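Call for Participants: Household Sorting and Tidying Study

Location: Erkville
Start of sessions: May
Notice issued: 8 April 2022

The Murín Center for Everyday Objects invites adults living in Erkville, Dunberg and the surrounding towns to take part in a study of how people sort, pick up and put away small items on a table. The study covers common tidying work of the kind done in homes, offices and shared workrooms: returning toys to a container, clearing a surface of things that do not belong together, and deciding where an item should go when it has no obvious place.

Background

The Center has collected written accounts of household tidying for several years. The present collection holds 1,404 accounts, most of them from residents of the Hukunby district. These accounts describe what people say they do. The new study will record what people do at the table itself, including the order in which they pick things up and the items they leave until last.

Toys, tools and personal items are often found on the same surface at the end of the day. The study is concerned with mixed collections of this kind. Participants will be given a range of items in different shapes and will be asked to sort them according to short written instructions. In the second part of each session, participants sort the same items in any way they choose.

The setting

Sessions are held at light wooden tables in the Center's workroom. Participants may sit or stand, and may change position at any time. The workroom is in regular use and participants should expect a moderate level of background activity. 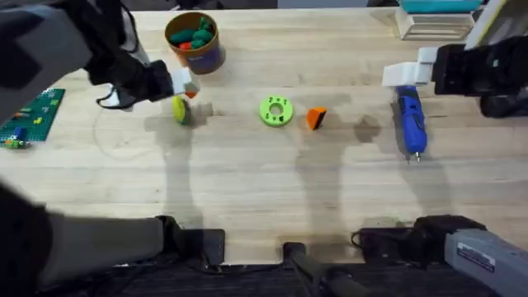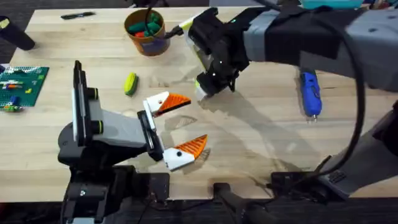
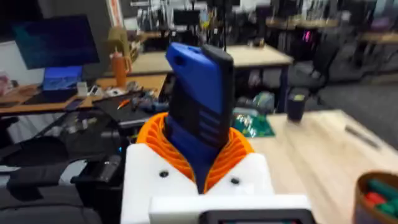
Applicants are asked to read the following sections in full before sending an application.

What participants will do

Each participant attends 2 sessions on separate dates. A session consists of sorting tasks at the table, a rest period, and a short interview. In the sorting tasks, participants will:

– place toy pieces in a container and take them out again
– separate toys from tools and other items
– arrange a group of items so that each one can be reached without moving another
– clear the tabletop completely, using the containers provided

Power tools used in the sorting tasks are handled as objects only. They will not be switched on, and participants are not asked to operate them.

In the interview, a member of staff will ask how the participant decided what belonged together. There are no correct answers, and speed is not scored. Participants who would like to repeat a task may do so if time allows.

Who may apply

The Center seeks 160 participants in total. Applicants must:

– be 18 years of age or older
– be able to attend both sessions in person in Erkville
– be able to read short instructions in English
– be comfortable picking up small, light items for the length of a session

No special training or experience is required. The Center welcomes applications from people who tidy as part of their paid work, such as child care, cleaning and retail staff, and from people who do so only at home. Left-handed applicants are especially encouraged to apply, as they were underrepresented in earlier work.

Applicants who use a wheelchair, or who need a different table height, larger print or additional rest periods, should state this on the application form so that arrangements can be made before the first session.

Persons employed by the Center, and members of their households, may not take part.

Compensation

Participants receive a fixed payment at the end of each session. The amount is stated in the information sheet sent to all applicants. Participants who leave a session early will be paid for that session in full. Travel from Dunberg and Hukunby by public transportation is reimbursed on presentation of a ticket or receipt.

Records and privacy

Sessions are recorded. Recordings are stored under a participant number, and names are kept separately. Interview notes are typed by Center staff and are not shared outside the Center in a form that would identify the speaker.

Participation is voluntary. A participant may withdraw at any time during the study and may ask for recordings and notes to be deleted up to 4 weeks after the second session. After that period the material becomes part of the study collection and can no longer be removed.

How to apply

Application forms are available at the Center's front desk in Erkville and at the public libraries in Dunberg and Hukunby. Completed forms may be returned by mail or in person. Applicants should list all dates in May on which they are available – those with only one free date cannot be scheduled.

Places are assigned in the order in which complete applications are received. Applicants who cannot be placed will be added to a waiting list and contacted if a session becomes available. All applicants will receive a written reply.

Questions about the study may be directed to the Participant Office, Murín Center for Everyday Objects, Erkville.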